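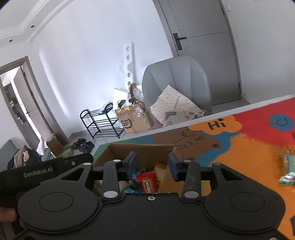
Page 14

Entraide Jetance, rubrique « Règles et bonnes pratiques »
Publié en avril par la rédaction de la rubrique
Temps de lecture : 4 minutes

Question n° 3081 : Quelles précautions documenter pour une préhension manuelle instrumentée réalisée à domicile ?

Notre association prépare une procédure interne relative à l'emploi de pinces tenues à la main pour l'enregistrement de gestes de rangement chez des particuliers. Les objets manipulés sont des denrées emballées (barres, sachets, petits paquets), à prendre ou à déposer dans un carton ouvert posé au sol.

Les textes dont nous disposons traitent essentiellement des cellules robotisées fixes. Nous souhaiterions savoir :

1. si une analyse des risques est attendue lorsque l'outil est porté par une personne et ne comporte aucun bras motorisé ;
2. quelles règles appliquer à la préparation du logement ;
3. quelles mentions faire figurer dans la fiche de séance, sachant que notre modèle actuel, repris du projet Fikent, ne comporte aucune rubrique sur l'environnement domestique.

Nous précisons que l'occupant est présent pendant les séances et qu'il est souvent lui-même l'opérateur.

Réponse 1 (retenue par l'auteur de la question)

L'absence de motorisation ne dispense pas d'une analyse des risques. Elle en modifie le contenu : le risque d'écrasement par un bras en mouvement disparaît, mais subsistent le pincement entre les doigts de l'outil, la fatigue du poignet et la chute de plain-pied. Une analyse d'une page suffit dans la plupart des cas, à condition d'être datée, signée et relue à chaque changement d'outil.

S'agissant de l'outil, il convient de vérifier avant chaque séance la fixation des patins de mâchoire, le serrage des vis apparentes et le libre retour des doigts en position ouverte. Sur le modèle visible en tête de page, dont la poignée porte l'inscription « GenRobot.AI », les patins en caoutchouc bleu foncé se trouvent sur la face intérieure des doigts ; c'est là que l'usure doit être recherchée en priorité. Tout patin décollé ou fendu entraîne la mise à l'écart de l'outil.

S'agissant du logement, la règle que nous appliquons à Golville est la suivante : l'opérateur délimite une zone de travail au sol et en retire tout ce qui n'est pas nécessaire à la tâche. Les chaussons, les emballages et les feuilles de papier sont à écarter du cheminement. Un tapis de jeu peut être conservé s'il est plat et ne glisse pas, et son bord doit être contrôlé au même titre que celui de tout autre revêtement. Les rabats d'un carton ouvert sont soit relevés, soit repliés vers l'extérieur, et cette disposition est maintenue pendant toute la série.

Les denrées utilisées pour les essais sont réputées impropres à la consommation dès lors que leur emballage a été serré par l'outil. Elles sont marquées et conservées à part.

La fiche de séance devrait comporter au minimum :
- la référence de l'outil et l'état des patins ;
- la nature du sol et, le cas échéant, du tapis ;
- la liste des objets manipulés, par type d'emballage ;
- l'accord écrit de l'occupant, y compris pour l'enregistrement des pièces attenantes lorsqu'une porte demeure ouverte ;
- les incidents, même sans suite.

Ce dernier accord est fréquemment omis. L'occupant consent pour le séjour et découvre ensuite que le couloir ou la chambre figure dans les données.

Réponse 2

Je souscris à ce qui précède, avec une réserve sur les objets. Exiger le retrait systématique du mobilier et des effets personnels peut priver l'enregistrement d'une partie de son intérêt. La grille Vandenberghe, que nous employons, distingue les objets gênant le passage, à retirer, et les objets de fond (fauteuil, étagère à chaussures, cartons rangés contre le mur), à laisser en place. Sur 467 séances, nous avons relevé 14 fiches inexploitables, toutes pour défaut de signature de l'occupant.

Il est également recommandé de masquer les étiquettes d'expédition, qui peuvent comporter un nom ou une adresse.

Réponse 3

Voir la question n° 215, qui traite du même sujet. De mémoire, il y était indiqué que les gants étaient obligatoires, mais je n'ai pas retrouvé le passage. À vérifier auprès du fabricant.

Contact | © Entraide Jetance, tous droits réservés | Retour en haut de page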